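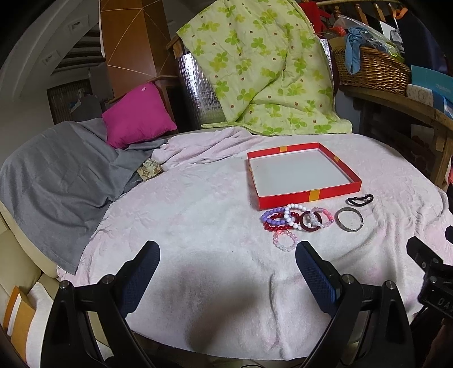 How often do the aneurysm clip appliers need to go out for a jaw check?
Every October, plus any time one has been dropped or a surgeon says it feels stiff.

Hello everyone,

I'm putting that at the top because it has come up again, and I know how these threads get buried once people start replying to replies. Marijke's message is quoted further down for those of you who joined the list after she sent it.

First of all, thank you, Marijke, for writing it all out so carefully. I read it over my coffee and then read it again with our own tray list next to me, and I have to confess we were doing two of the things you warn about! Our appliers were going through the washer closed, and they were sharing a basket with the heavier retractors. Segundo has since found us a separate basket with a silicone mat, and the jaws now go through open, the way the instructions for use have always said they should.

On the labels — and I'm sorry to go on about labels, I know some of you are tired of me on this subject — we have stopped putting Stikitz tape on the handles. It looked so tidy when it was new, and we all liked having a color for each room, but it lifts at the corners after enough cycles and I don't want to think about a piece of it coming loose in a neuro case. We are having the handles laser marked instead. Pacheco quoted us $2,155 for the whole set, which covers 102 instruments, and they will do it in two batches so that we are never without a full tray.

Reynaldo asked me off list whether we would consider moving to the Dollero appliers when the current ones wear out. I don't have a good answer yet. Rocío tried the bayonet one and liked the weight of it, but she found the latch fussy with wet gloves, and she would like a second surgeon's opinion before we spend anything. Please write to me if your hospital has had them for a year or more. I would love to hear how the latch holds up, and whether the company answers the phone.

Warm wishes to you all,
Consuelo Yupanqui
Sterile Processing, Ulstead

On July 14, 2025, Marijke Groen wrote:
> Dear all,
>
> We had an applier come back from the repair shop with one jaw
> slightly out of line, and the technician thought it had been
> knocked about in the washer. So, a few reminders from us:
>
> Wash appliers open, in their own basket, with nothing on top.
> Lubricate the hinge before every sterilization.
> Look at the jaw tips under magnification, both sides.
> Keep permanent and temporary clips in separate trays, and never
> put a clip back in the tray once it has been on a vessel.
>
> I'd also be glad to know what others are using to mark handles.
>
> Marijke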